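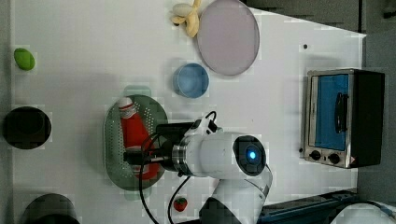 The order for the Gravudthorpe winter fair was 55 hair clips, and Nabila Kamel had made 40 of them when the green ribbon ran out. She went through the drawer and then the box under the bed, where she kept the wool, and found red, cream and a length of tartan she had never liked. The green she wanted was dark, the green of an old oval colander with rows of holes round the rim, and a light blue bowl set next to it would have made it look darker still. She had a lime green. It would not do for holly. She put the kettle on and rang Veronika Kofler.

"How many are you short?" said Veronika.

"Fifteen."

"Can't you do them in red?"

"Red holly?"

"Poinsettias, then. You said last year they sold."

Nabila had said that, and they had. But the fair had asked for holly. The woman who ran the stall list had written it on the form in capitals, and Nabila had signed the form. She said this to Veronika, who said that in that case she had better get on the bus to Multley before Younis shut.

It was ten past three. Younis was the haberdasher's on the hill, and in December it shut at five, or earlier if Hala Younis had a cold. Nabila put the finished clips into a biscuit tin, cut a short piece from the last of the ribbon to match against, and pinned it inside her coat.

The bus was the 521. It went the long way, past the garden centre and the new houses, and stopped for some time outside the school while children got on with paper crowns and a cardboard sheep. One boy sat down beside her and asked what was in the tin. She showed him. He looked at the clips carefully, three leaves of felt on each with a ribbon edge and two red beads, and asked whether the berries were poisonous.

"They're beads," Nabila said.

"Real ones are," he said, and got off two stops later, leaving his crown on the seat.

The lights were on at Younis. Hala was up the short ladder with a roll of net under one arm, and a man Nabila didn't know was at the counter sorting buttons into envelopes.

"Ankit, see to Mrs Kamel," said Hala, from the ladder.

Nabila unpinned the ribbon and put it on the counter. Ankit Negi turned it over and rubbed it between finger and thumb. He had only started there in the autumn, he said, but he knew that one. It was the Fosteria satin. They had sold the last reel that morning.

"All of it?"

"Four metres. A man came in for it."

"What did a man want with four metres of green satin?"

"I didn't ask," said Ankit. He looked up at Hala, who was looking at the net.

"It was Matúš Vlček," Hala said. "From the framer's. He does his own wreaths."

The framer's was at the bottom of the hill, next to the chemist. Nabila knew Matúš Vlček to nod to. He had framed her wedding photograph, and then nine years later he had framed the certificate she got for the evening class, and both times he had wrapped the parcel so well that she had needed scissors to get into it. She did not know him well enough to ask for his ribbon. She stood at the counter a little longer. Hala came down and found her a dark green grosgrain, which was ribbed and too stiff, and a velvet, which was a good green and cost three times as much.

"You'd lose money on it," said Hala.

"I would."

"Go and ask him. He can only say no."

She bought a card of beads so as not to leave with nothing, and went down the hill.

Matúš Vlček had the wreath on his workbench. It was a plain ring of fir with some cones wired on, and the bow had been tied and untied more than once, by the look of the creases. The reel stood beside it. He listened to her with his glasses pushed up on his head. When she had finished he asked to see the clips, and she opened the tin on the bench between the offcuts.

"You made all these?"

"There should be fifteen more."

"How much for each?"

"The ribbon? Ten centimetres, if I'm careful."

He worked it out on the back of an invoice, though she had already told him what he needed to know. A metre and a half. He measured what was left on the reel against the steel rule, then looked at the wreath.

"I'm no good at bows," he said.

Nabila took off her gloves. She cut the creased end away, made the two loops, pinched the middle and bound it with wire from his own pot, and set it low on the left side where the fir was thin. It took her less time than finding the wire had. He held the wreath up at arm's length and said that was what he had meant it to look like.

There were just over two metres left. He gave her the reel. She offered him the money for it and he wouldn't take it, so she offered again, and he said she could leave one of the clips. His niece was coming on Christmas Eve with her mother, and she had a lot of hair.

"That makes sixteen I've got to do," said Nabila.

"Is there enough?"

"There's enough."

He chose one from the second row, then put it back and chose another where the berries sat closer together. He wrapped it in brown paper, with tape at both ends.

She missed the twenty to five and had to wait outside the chemist for the next one. It had begun to rain a little. On the bus she took out the felt she carried in her bag and began cutting leaves on her knee, and by the garden centre she had enough for six clips. The driver put the inside lights on. When she got home Veronika had rung twice, and the kettle she had filled that afternoon was sitting full and cold on its stand.

She switched it on again and threaded a needle.

Print this story | E-mail to a friend

Filed under: Short Stories, Christmas, Handmade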